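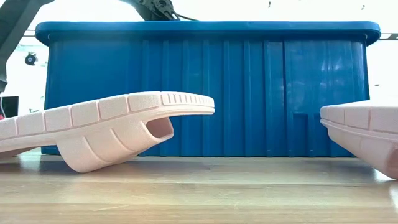

Blue storage bin and a pink slide sandal on the table.

Alley family reunion - minutes of the planning meeting, Wednesday, 7.30 pm

Present: Hongjun Yao (chair), Leobardo Alvarado, Rongrong Yu, Ikhsan Krishnan (minutes). Lingyun Liao joined by phone and was lost twice.

1. Last meeting
Minutes agreed, except that Leobardo does not remember offering to drive the great-aunts. The minutes say he did. Left as written.

2. Date
January was put forward again by Lingyun, who says flights are cheaper. Rongrong asked who had checked the fares. Lingyun had not, but a friend had flown in that month a while ago. Hongjun prefers summer, as the last winter gathering left half the cousins stuck on the train. No decision. Lingyun to send real prices before we talk about it again.

3. Venue
Hongjun has spoken to the Sketis Hall. They can seat 100. We have 102 names on the list. Hongjun's view is that two people always drop out. Ikhsan pointed out that last time people brought partners we had never heard of and we ended up over. Leobardo suggested children could sit on laps. Rongrong asked which children, given that the youngest on the Alley side is now 14.
Hongjun to ask the hall whether 100 is a fire limit or only the number of chairs.

4. Guest list
Replies so far: 29. Of these, several say "should be fine", and Ikhsan does not think that counts as a yes. It was agreed to write again and ask for a plain yes or no. Lingyun felt this was a bit cold. The rest of us felt it was overdue.
The Traso cousins have not answered at all. Rongrong will ring them, but does not expect much.

5. Family tree
Leobardo showed his new draft. It now goes back two generations further than the old one, mostly on the strength of a website. Rongrong asked where the link to the Mao branch came from, as her grandmother never mentioned them and she mentioned everybody. Leobardo said the surname and the village match. Hongjun said the same could be said of half the village.
Agreed that the Mao branch goes on in pencil until someone finds a letter, a register or a grave. Leobardo wished it noted that he is confident. Noted.

6. Food
Lingyun proposed that everyone brings a dish. Ikhsan reminded the meeting of the year of the potato salads. Rongrong will get a price from a caterer, without promising anything. If it comes back silly we return to dishes, with a list this time.

7. Speeches
Uncle's speech ran to over an hour last time, slides included. Hongjun will speak to him. Hongjun has said this before.

8. Any other business
Matching T-shirts were raised by Lingyun. No one seconded it.
Ikhsan asked for old wedding photographs to be labelled on the back before they are handed in, with first names. "Us at the seaside" is no help.

Meeting closed 9.10 pm. Next one at Rongrong's, same time, once the hall has answered.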